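Planner stops short of the bin rim in sim, both arms idle
Forum: Simulation and Planning

varnham_k
Bimanual tabletop setup in sim, multi-fingered hand on the left, objects get picked and dropped into a big gray bin at the far side of the table. Single-arm plans are fine. When I ask for both arms in one episode, the planner returns a valid path to pregrasp and then nothing. No error, just an empty trajectory. Timeout is 60 seconds. Out of 439 episodes overnight, 70 ended this way.

Stodetis
What are you using for the bin collision shape? If it's a convex hull, the opening is solid as far as the planner knows, and any goal inside is in collision.

varnham_k
Convex decomposition, 3 pieces. I can see into it in the debug view.

Stodetis
Three is very low for a cylinder with an open top. I'd bet one of those pieces covers part of the mouth. Try building it from thin boxes around a ring.

senley77
I don't agree that it's the bin. Single-arm plans go to the same bin and they work. My guess is the joint planning problem: you have two goals inside one container and the hands collide with each other over it. Sequence the drops. Let one arm place and retreat before the other one leaves pregrasp.

Stodetis
Single-arm plans could be coming in from the one side that happens to be clear. It doesn't rule out the mesh.

Fung-ping Wei
Both are worth checking, but log the goal state validity first. It takes one line and tells you which of them is right.

varnham_k
OK, did that. Start state valid every time. Left goal valid, right goal valid when checked alone. Together they fail, always hand against hand. So senley77 has it for most of these. The current layout has the pear on the plate for the left arm and the cookie on the trivet for the right.
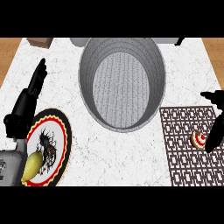
I'm going to sequence the drops tonight and leave the mesh alone so I only change one thing. Will also turn up the logging in Yen — it swallows the collision pair unless you ask for it.

Stodetis
Fair enough. I'd still fix the mesh before you add taller objects.

senley77
Set a retreat height for the first arm too. Mine kept parking right above the rim and the second arm had no way in.

varnham_k
Sequenced version is running now. I'll post the failure count when it's done.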